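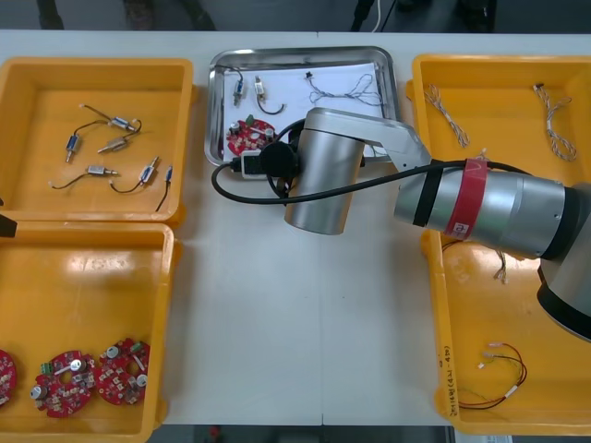
July
By Emmett Haverford

Capacitor kits and old amplifiers: your questions

Readers have been writing in since I was rude about recap kits in the spring. I've put the questions that keep coming back on one page, so I can point people at it and get on with my own bench.

Should I replace every capacitor in an amp just because it's old?

I wouldn't. Age makes a capacitor worth checking. It doesn't make it faulty. I have a Rosenthal receiver that still has most of its original parts, and it measures well enough that I leave it alone. The people who tell you to change the lot are quite often the people selling the lot.

But the forum says old ones are all time bombs.

The forum says many things. Some types do have a bad name, and earned it. Ask which make, which years and which part of the circuit. If the answer is "all of them", you're talking to someone repeating what he read last week.

Will new capacitors make it sound better?

If the old ones had failed, yes, and you won't need golden ears to hear it. If they were fine, I doubt it. I've sat through plenty of before-and-after talk where the "after" was an evening of soldering and a bill. Of course it sounds better to you. I'd be more impressed if somebody picked the right one without knowing which was playing.

Are "audio grade" parts worth the money?

Stelteo wants 60 pounds for its premium set for a small integrated amp. I asked what was different about them and got a leaflet with a picture of a violin on it. For the power supply, buy an ordinary part from a known maker through a proper distributor, with the right temperature rating, and spend the change on records.

What about burn-in?

A new electrolytic can settle a little when it's first powered. That is a small effect and it's over quickly. Being told to wait some 3 weeks before judging a part strikes me as very handy for a shop with a short returns window.

Can I fit a higher voltage rating than the original?

Usually, provided it fits the space and the capacitance is right. Going lower is asking for trouble. Going much higher just gets you a fatter part that won't sit down on the board.

And a bigger value?

Be careful here. Larger reservoir capacitors draw a bigger surge at switch-on, and the rectifier has to put up with it. "More is better" is how I came to own a Ulleck power amp that blew its fuse every time I turned it on. The previous owner had been generous.

Is a cheap component tester good enough?

For sorting a drawer of loose parts, yes. For a verdict on one still soldered in, no, whatever the advert shows. The rest of the circuit confuses the reading. Lift at least one leg, and discharge the thing first or you may kill the tester.

Is it safe to do this myself?

That depends on you. Unplugged is not the same as discharged. The big capacitors in a mains amplifier can hold a nasty charge, so measure across them before your fingers go anywhere near. If you aren't sure how to do that, take it to someone who is. With valve gear I'd say the same thing twice.

How do I spot a fake?

Price, mostly. Be suspicious of a large capacitor that weighs next to nothing, a sleeve with smudged print, or a seller who can't say where the stock came from. I bought 2 from a marketplace listing and both measured well under what was printed on them.

You were unfair to Gretis.

I said their kit came with the wrong value for one position and no polarity marks on the sheet. It did. They've since told me the sheet has been redone. I haven't seen the new one, so I'm not taking anything back yet.

Can I send you my amp?

No.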